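Pendside Rooms FAQ

Read this before you email please. Most of it is here.

What time can I check in?
From 3 pm. Earlier if the room is ready, ask at the desk. Bags can be left from 9 in the morning, back hall, no charge.

And check out?
11 am. Late check out possible most days, not Wednesday. Wednesday is linen delivery and we need everything stripped.

I arrive late, is that ok?
Yes. Desk closes at 10 pm. After that use the key box left of the green door, code comes by text on the day. No text by 6 pm? Call us. Don't wait until you're on the step.

How do I get there?
Bus 2 from Plotville station, get off at Sikow Bridge, walk back the way the bus came. Driving: street parking is free after 7 pm, permit only in the day. Sat navs send people to the loading yard behind Dovhaniuk bakery. Ignore them, we are on the street side.

How old is the building?
Front part 1709, back part 1747. So low doors, uneven stairs, and no elevator. If stairs are a problem ask for the ground floor, we only have a couple of rooms there and they go early.

What's in a single room?
Bed, table, somewhere to hang a coat. Sheets and towels included, changed every third night on longer stays. Kettle on request. No TVs in the singles. 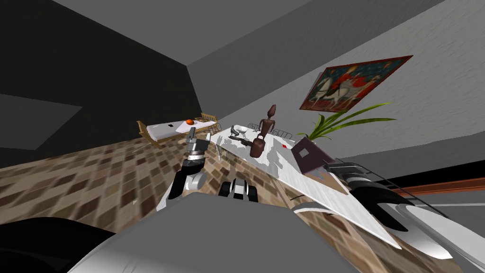

Single room, with the horse and rider painting.

Can I pick my room?
You can ask. We write it on the booking but can't promise. Doubles on the street side get the bakery noise from 5 am, worth knowing if your a light sleeper.

Is breakfast included?
No. Bread, cheese, eggs and coffee in the kitchen 7 to 9.30, pay at the desk. Tell us the night before if you need gluten free.

Deposit?
200 for groups, back within a week of leaving. Nothing for single bookings.

Cancelling?
Free up to 2 days before. After that we keep the first night. Groups, see the sheet that came with your confirmation.

Dogs?
Small ones, ground floor only. Not in the kitchen.

Is the heating on in January?
Yes, all day. Goes down a bit overnight. Extra blankets in the hall closet, help yourself.

Wifi?
Good in the front, patchy in the back. Pasword is on the key tag.

Who do I talk to?
Bookings and groups, Roel Baert. Anything broken, Marius Gavrilă, his number is on the inside of your door. Invoices go out Fridays.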